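Felum publishes postal packing specification for second-hand silver and costume jewellery

Brenell, 29 May 2018

Felum, the second-hand jewellery wholesaler, has published a packing specification for chains, pendants and small mixed lots sent to it by post. The specification applies to all trade senders from the first working day of June. Private sellers are asked to follow it but will not have parcels refused during the first season.

The document replaces the packing notes printed on the back of the Felum consignment form. Those notes were written when most stock arrived by hand at the Brenell counter, and they dealt only with rings and watches. Chains now make up the larger part of what is received, and they are the class of goods most often damaged between the sender's bench and the sorting table.

Scope

The specification covers sterling silver, silver plate and base-metal costume pieces. Gold, loose stones and watches remain under the existing insured collection service and should not be sent in ordinary parcels. Mixed lots are accepted where the sender has not been able to separate silver from plate, provided that this is stated on the consignment form.

Items are divided into three classes. Class A is chain of any length without a pendant. Class B is chain with a pendant or other fixed weight. Class C is everything else, including brooches, clips, cuff links and single earrings. Each class has its own inner packing. A parcel may contain more than one class, but the classes may not share an inner pack.

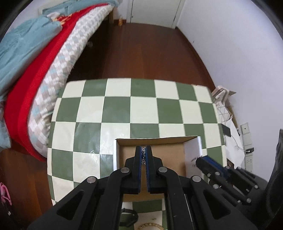
Shiny metal items in an open cardboard box.

Findings from the trial

Before drafting the specification, Felum ran a trial with the packaging test house Prornasus. The trial used 100 parcels, packed by Felum staff in Brenell and posted to the company's second address in Derese. Half were packed loosely in a carton with paper fill. The other 50 were packed to the draft specification. All were sent by the same class of post and opened on arrival by the same two sorters.

Three kinds of fault were recorded: tangling that took more than a minute to undo, bent or opened links, and surface scratching visible without a lens. In the parcels packed to the draft, 89 per cent of the chains came out with no fault of any kind. Most of the faults that did occur were in Class B, where the pendant had worked free of its tissue and passed through a loop of its own chain.

In the loose parcels, tangling was the main fault and bent links were second. The two were often found in the same chain. Sorters noted that a large share of bent links were next to a clasp, and the trial report attributes this to the clasp catching on neighbouring links while the parcel is turned over in transit. Multi-strand necklaces did worst of all, and a separate clause has been written for them.

"Tangling is treated as a nuisance by senders, but from our side it is a cost that can be measured," said Mulugeta Seyoum, head of goods inward at Felum. "A fine curb chain with a tight knot in it has to be worked under a lamp by a trained person. If a link opens during that work, the chain goes to repair or to scrap, and the sender is paid accordingly. We would prefer to pay the full price."

Main requirements

Outer cartons must be made of corrugated board, either single or double wall, and must be closed on all flaps. Used cartons may be sent again if the corners are sound and old labels have been covered or removed. Handwriting on the inside of a carton is of no concern. Handwriting on the outside must be limited to the address and the consignment number.

The gross weight of a parcel must not exceed 1000 grams. Heavier consignments should be divided, with each carton carrying the same consignment number followed by a letter.

Class A chains are to be fastened at the clasp and laid straight on a strip of card or stiff paper, then rolled. Where a clasp is broken, the two ends should be joined with a short length of cotton thread. Wire ties and elastic bands are not accepted. Elastic bands commonly contain sulphur compounds, and sulphur darkens silver.

Class B chains are packed in the same way, with the pendant wrapped on its own before the chain is rolled. The wrapped pendant must sit outside the roll. Pendants with raised or pierced settings need a second layer of tissue, as fine links will lodge in the openwork.

Necklaces of several strands should be tied with thread at both ends and at the middle, and laid flat. They should not be rolled. Where the strands are of different lengths, the shortest sets the position of the middle tie.

Class C items go into small paper envelopes or bags, one item or one pair to each. Brooch pins must be closed. Where a pin will not close, the point should be pressed into a piece of cork or folded card.

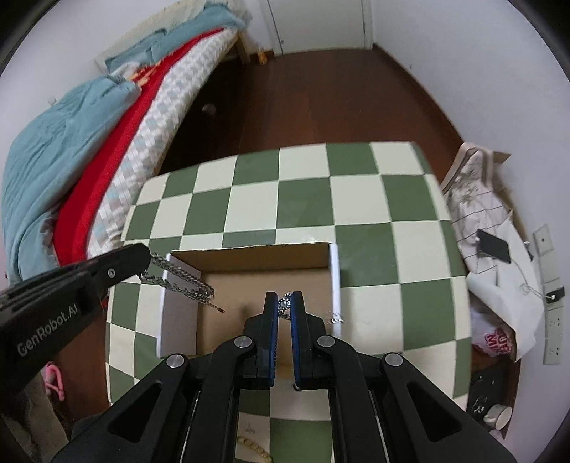 A silver pendant in a round, ornate setting and a multi-strand chain necklace above an open carton.

Materials to avoid

The specification lists a small number of materials that must not touch silver or plate. These are rubber, wool felt, newspaper and any adhesive tape. Plain acid-free tissue is preferred throughout. Ordinary white kitchen paper is allowed for costume pieces. Cotton wool is allowed for earrings but not for claw-set stones, where fibres catch under the claws and are slow to remove.

Small sealed plastic bags are permitted if the item is dry when packed. They slow down the darkening of silver by limiting the air that reaches it, but they also hold moisture in. Senders who clean items before posting are asked to leave them in the open overnight. Felum does not require items to be cleaned. Dip cleaners in particular should not be used on pieces with a deliberate dark finish, where the finish is part of the design and may be part of the value.

Receipt and checking

Every parcel will be opened over a tray or other edged surface and its contents checked against the consignment form on the day it arrives. Items are then moved to the sorting table, where silver is separated from plate by hallmark and, where no hallmark can be read, by testing. Weighing is done after sorting. Tissue and inner packs are kept until the check is complete, as single earrings and loose jump rings are easily left behind in them.

A parcel that does not meet the specification will still be checked and valued. The sender will be told which clause was not met. A handling charge may be made on trade consignments where untangling is needed, and it will be shown as a separate line on the statement. The charge will not be made on a sender's first two consignments under the new rules.

"Senders asked us for something they could pin up by the bench, so the printed version is two sides of one sheet with the classes down the left," said Ayantu Alemneh, who wrote the specification. "The full text has the trial tables and the reasons for each clause. Dealers who pack a few parcels a week will probably only need the sheet."

Alemneh added that the clause on multi-strand necklaces was the most likely to change. "Thread at three points works for most of what we see. It is less good on very short collars, and we are looking at a flat card with slots for those. The slots have to be cut to suit the strand, and we have not yet found a pattern that suits enough of them."

Supply of packing materials

Felum will supply slotted card, tissue and small envelopes to trade senders at cost. Packs may be ordered with the consignment form and will be sent out from Brenell. Cartons will not be supplied. Senders in the Derese area may collect materials from the Derese address during normal opening hours.

Availability

The full specification, the two-sided sheet and the summary of the Prornasus trial are available from Felum on request, by post or by email. Existing account holders will receive a printed copy of the sheet with their next statement. Comments on the text should be sent in writing to the goods inward department and will be considered when the document is next revised.

Notes to editors

Felum buys, sorts and resells second-hand silver and costume jewellery to the trade. It has premises in Brenell and Derese.

Prornasus carries out drop, vibration and transit testing of packaging for small and fragile goods.

The term "plate" is used in the specification for any item with a silver surface over another metal, whatever the method by which the silver was applied.

Press contact: Ayantu Alemneh, Felum, Brenell.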